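I have been meaning to sort out the drinks corner since September and have finally got round to it, so forgive me if this post is entirely about cups. I know some of you come here for the allotment. The allotment is mud. We'll get back to the mud.

The problem, if you've never been in our kitchen, is that everything to do with hot drinks lived in a different place. Tea in the tall cupboard, coffee on the windowsill, spoons in the drawer that sticks, and the cups wherever the last person to wash up felt like leaving them. Making two teas meant walking a full lap of the room. I once made a lap, forgot the milk, made another lap and then found I hadn't switched the kettle on (this was before eight in the morning, I would like that noted).

So on 5th April I took everything out. Every mug, every odd saucer, the jug shaped like a hen. I put it all on the living room floor and stood there feeling slightly sick, because how do two people end up with this many cups? I had a firm word with myself and got three boxes out. One for keeping, one for the charity shop, one for my sister, who doesn't know yet.

My friend Afshin Naseri used to fit out cafés, and years ago he told me how he planned a counter. You don't measure first, he said, you tape it. Put tape down where you think things will go, then pretend to make a drink and see where your elbows end up. I'd always thought this sounded a bit daft, but I had a roll of blue painter's tape left over from doing the skirting boards, so off I went. One strip across, one strip down, four areas. The plan was a corner for the cups, one for the kettle, one for the tea and coffee, and the last one kept clear for pouring, which is the bit we've never had.
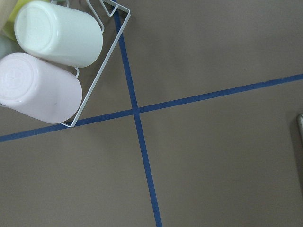 Cup rack in its corner, tape still down. Nobody look at how straight it isn't.

I did try to get the lines square, I promise. I stuck down the first one by eye and it went off at a slant, and then I lined the second one up with the first and made matters worse. It's a plus sign that has had a drink. But it did the job! I moved the rack four times before I was happy, and I'd never have bothered if I'd been measuring and drilling and all that.

The rack is the white wire one, by the way, and I'm very fond of it. I did look at new ones. There's a shop called Staden in town that does a beautiful one in oak, and I stood holding it for so long that the assistant came over to check on me. It was 46 pounds. For somewhere to put a cup! I put it back and went home to the one we've got, which lets the air in and doesn't mind being splashed.

Things I've learned after a week or so of living with it. The cups want to be nearest the sink, because that's where they come from. The kettle wants to be nowhere near the cups, or you reach over the steam. And biscuits must not be given a corner of their own. I tried it for a day and a half and we had no biscuits.

The tape is still there. I keep meaning to peel it off, but my other half has started respecting it, which years of hinting never managed, and I'm reluctant to meddle. Last night I heard him mutter "wrong square" and move the sugar. I could have cried.

The charity shop box has gone, minus the hen jug, which I took back out at the door. My sister's box is in the boot of the car. If you're reading this, Jo, you're getting the ones with the sheep on.

Next time, the drawer that sticks. Or the mud, if it dries out a bit.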